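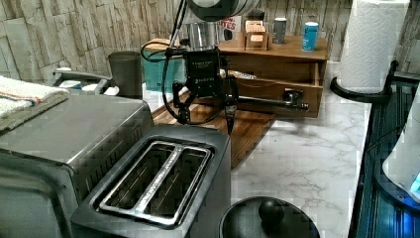

Figure 4. Gripper over the chopping board on a furnished kitchen counter, toaster in front.

4 Working at the counter

4.1 Before you start

This section covers the arm in a furnished kitchen. If your cell has a fence, a painted floor and a bench with nothing on it, section 3 is for you, and you have our envy. Everyone else should read on to the end of 4.6 before switching the drives on.

You will need the Zameck counter kit, the teach pendant, the printed risk sheet for your site and a tape measure. The pendant must be in somebody's hand whenever the drives are live. A pendant lying on the worktop is a paperweight with a stop button.

Note: The risk sheet belongs to the kitchen and does not travel with the arm. If you move the arm to another kitchen, fill in another sheet. Photocopying the old one and changing the address has been tried.

4.2 Setting the work area

1. Switch the drives off at the base unit and wait for the amber lamp to go out.
2. Decide which objects the arm will handle in this session and write them on the risk sheet. Everything else on the counter is an obstacle, including the things you are fond of.
3. Measure every obstacle within reach of the arm and enter it in the Bendix zone editor as a box. Draw the box 49 mm larger than the object on each side. This is the Gallwood margin, and the editor will refuse anything smaller without telling you why.
4. Enter tall items at their full height. A paper towel roll on a stand counts as a tall item, and its height does not go down in the editor as the paper is used.
5. Draw drawers and doors in the position they will be in when the arm moves. If a task needs a drawer open, make one zone file for open and another for shut, and name them so that a tired person can tell them apart.
6. Save the file, load it again and check that it is the one you saved.

Caution: The zone editor knows only what you have told it. It has never seen your toaster.

4.3 Heat, water and mains

Kitchen appliances are designed for people, who have nerves in their fingers and tend to learn. The gripper will go back to the same hot surface as often as it is asked.

1. Unplug toasters, toaster ovens and kettles that are not part of the task. Switching off at the appliance is not enough.
2. If an appliance is part of the task, give it its own line on the risk sheet and keep one person within reach of its plug.
3. Never send a finger into a toaster slot, plugged in or otherwise. The guide wires bend and the fingertips catch, and our repairs desk would like to stop hearing about it.
4. Keep cloths, tea towels and paper off any appliance that may be heated during the session. Move them before the risk sheet is signed.
5. Leave the sink and the draining area out of the task unless you have fitted the sealed cuffs from the wet kit.

Warning: The gripper is not rated for food contact. Anything it has touched during testing is a test piece and must not be eaten, however good it looks at the end of a long afternoon.

4.4 Cables

The gripper cable needs slack to follow the wrist, and slack will find something to hook itself over. Cup rims and rack bars are its favourites.

1. With the drives off, move the wrist by hand to each end of its travel and watch the cable the whole way.
2. If the loop drops below the fingertips at any point, re-route it through the upper clip.
3. Treat the cable as part of the arm when you set clearances. The editor has a tick box for this under Extras, where few people look.
4. Check the strain relief for cracks after every 1,000 cycles, or at once if the cable has been snagged. "It came free on its own" still counts as snagged.

4.5 First moves

1. Set the speed limit to 10 per cent. The box will accept a higher figure. Please don't give it one.
2. Stand where you can see both fingertips and the base unit. If you can't do this without leaning over the counter, move the base unit.
3. Run the task with the fingers empty and the height offset set to its highest value.
4. Lower the offset in small steps, running the full path each time. Stop when the fingertips are just clear of the work surface.
5. Add the object and run the task twice more at the same speed.
6. Raise the speed only after two clean runs in a row. A clean run is one in which you did not say anything out loud.

Note: Pointed fingertips will mark a wooden board if driven into it. For practice runs, fit the rubber tips from the Siliņa pack or use a board that already has a history.

4.6 Sharing the kitchen

Most of the trouble reported to us starts with a person who only wanted a cup of tea.

1. Agree with everyone who uses the room when the arm will be live, and put the times on the door.
2. Stop the drives whenever somebody comes to the counter, even for a moment. Pausing the program does not stop the drives.
3. When you come back, look at the counter before you press Resume. Mugs breed.
4. If anything has been moved, added or borrowed, go back to 4.2, step 3.
5. At the end of the session, park the arm, switch the drives off and take the pendant with you.

Keep the signed risk sheet with the session log. For faults during a run, see section 5. For crumbs in the finger joints, see 7.2.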